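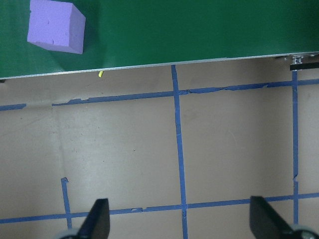
Photo: Besine Workshop Notes

Volico Foam Cubes, set of 12
Reviewed Apr 15, 2023

Print this page | E-mail this review

I bought a foam cube on purpose, as an adult, and I have opinions.

The Volico cubes come in a bag of 12 and cost me $17, a lot for something that weighs less than the receipt. I wanted blocks for laying out shelf arrangements on the bench before committing to any drilling. Wood blocks work too, but they announce every mistake to the whole house.

The purple is more of a pale lavender, and against a green panel it is impossible to lose. The finish is matte and a little porous, which helps it grip. On slick surfaces it stays where I put it -- more than I can say for the Hiltora set, which slid off the bench whenever I sneezed.

Now the bad news. Foam dents. Mine has pits and a few tiny gouges on its biggest face, and fingernails are the enemy. If you want crisp corners for years, buy the Eichhorn hardwood blocks and some earplugs.

Blue painter's tape on a beige bench makes a perfectly good layout grid, by the way. Skip the printed mat Volico sells for almost 48 dollars.

Worth it? Yes, grudgingly.

Reader comments (3)

benchdweller: Do they fade? Mine sit by a window.

tapeandglue: Dog ate two. No complaints from the dog.

mossy_3853: Got the Hiltora ones in October. Can confirm the sliding.

Recent reviews
Besine folding bench
Hiltora corner clamps
Painter's tape, cheap vs. less cheap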